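From: Alcides Valderrama
To: chores list
Subject: Re: Tool stowing, September numbers

Segundo Montoya wrote:
> Has Yimer got past rigid bins yet? A bin tells me
> little about housework.

Partly. The task is now a canvas bag with front pockets: take out a garden tool, put it back, leave the potted plant beside it alone. We logged 300 attempts per policy. Rigid bins are close to solved. Canvas is worse, as the rim folds under load and the pose estimate drifts. A retry costs 20 to 30 seconds, too slow for paid work. I would not call it a chore done yet. Setup below.
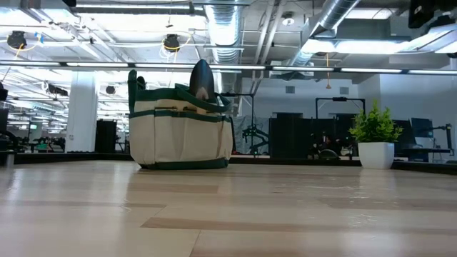

Eusebio Salazar replied that slow is fine in a house at 2 a.m., and that he would sooner see the failures sorted by cause than another cut in cycle time.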